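Notes – library talk, "Bread for people who gave up on bread"
Velgate branch, upstairs room, 7 pm start, need to be out by 9

START
Hi, thanks for coming out. Name, where I'm from. I bake at home, I don't have a bakery, never went to school for it. Ran the Broltham bread swap for 3 years before I moved. Say that early so they don't ask me about croissants.

Ask for hands – who has killed a starter? Who has one in the fridge right now they're scared to look at? (wait for the laugh, if there is one)

Story: first loaf. Gave it to my brother in law, he used it to prop the shed door. Keep it short, last time I went on way too long.

WHY PEOPLE QUIT
Mostly timing. Recipe says four hours, kitchen is cold, dough is not ready at four hours, they bake it anyway. Flat and gummy. They think they did something wrong with their hands. They didn't, it needed longer.

Second thing – too much gear. People buy the baskets, the blade, the cast iron, the special flour, then feel bad every time they open the cabinet. Go through what you need: big bowl, scale, a pot with a lid, a towel. Hold up my bowl. It's the one with the chip.

SCALE. Be firm here. Cups are no good for this. Someone always argues. One person's cup of flour is packed down and the next person's is fluffy and they wonder why teh same recipe gives two different doughs. Get a cheap scale, grams, done.

THE ONE RECIPE
Write on the board before people sit down:
500 g bread flour
350 g water
100 g starter
10 g salt

Say it out loud too, back row can't read my writing.

Mix flour and water first, leave it half an hour, then starter and salt. Fold it every half hour for the first couple hours. Not kneading. Wet your hand, grab the edge, pull up, fold over, turn the bowl, do it again till you've gone all the way round. Show with the dish towel if there's no dough (practiced this, it works ok).

Then leave it alone. Puffy, bubbles at the sides, jiggles when you shake the bowl. Could be five hours, could be nine. In July mine was done before lunch and in winter I've gone to bed and got up to it.

Shape, into the towel-lined bowl, fridge overnight. Bake next morning, lidded pot, oven as hot as it goes – 450 or 475. Half an hour lid on, fifteen or twenty min lid off. Let it cool!! Say this twice. 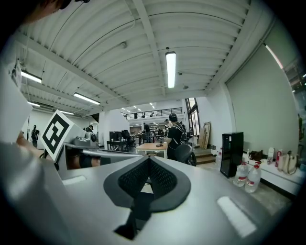 STARTER TALK
Slow down for this bit, it's the part people write down.

Starter is flour and water that's been left out. That's it. People treat it like a sick pet. It can sit in the fridge 48 hours after a feed, a week, two weeks, mine has gone a month and a half and come back fine.

Gray liquid on top – fine, pour off or stir in.
Smells like nail polish – hungry, feed it.
Pink or orange streaks, or fuzzy – throw it out, don't be brave.

Feeding: keep a spoonful, add equal flour and water by weight. You don't need a quart of it. Small jar. Less waste.

Ivone Cordeiro's trick, give her credit, she might be in the audience – she dries some on parchment, crumbles it in an envelope and keeps it in a drawer. If the jar dies she soaks a pinch and starts over. Hers is called Miranda. Mine has no name, move on.

FLOUR
Quick. Store brand bread flour is fine. I order the Clirlow whole wheat because I like the taste but only use a little, maybe a fifth of the total. More than that and it soaks up more water, so add a splash. Rye makes a sleepy starter wake up.

Don't get into the protein percent stuff unless someone asks.

TROUBLE LIST (handout, back page)
Flat and wide – went too long, or shaped too loose
Tight crumb, big holes up top – didn't go long enough
Burnt bottom – put a baking sheet on the rack under the pot
Gummy middle – cut it hot, or pull it later next time. Inside should read over 190 on a thermometer, I go higher, 205ish
Pale – lid off sooner
Sour as a lemon – too long in fridge, or starter wasn't fed before

IF THERE'S TIME
Freezer. Slice first, then freeze, toast straight from frozen.
Old bread – crumbs, croutons, the onion soup. Have the soup recipe printed, ran out last time.
Discard crackers. Butter, salt, seeds, roll it thin, thinner than you think.

QUESTIONS
Will get asked about gluten. I'm not a doctor, say so, sourdough is NOT safe for celiacs. Don't wander off it.
Will get asked about bread machines. Yes you can mix in one. Fine. No shame.
If it's quiet ask them what they bake now.

END
Starter jars by the door, take one, bring the jar back to the front desk if you can. Feed it tonight or tommorow. Sign up sheet for the next one is on the table next to the coffee. Thank the desk staff. Wipe the board. Get my bowl!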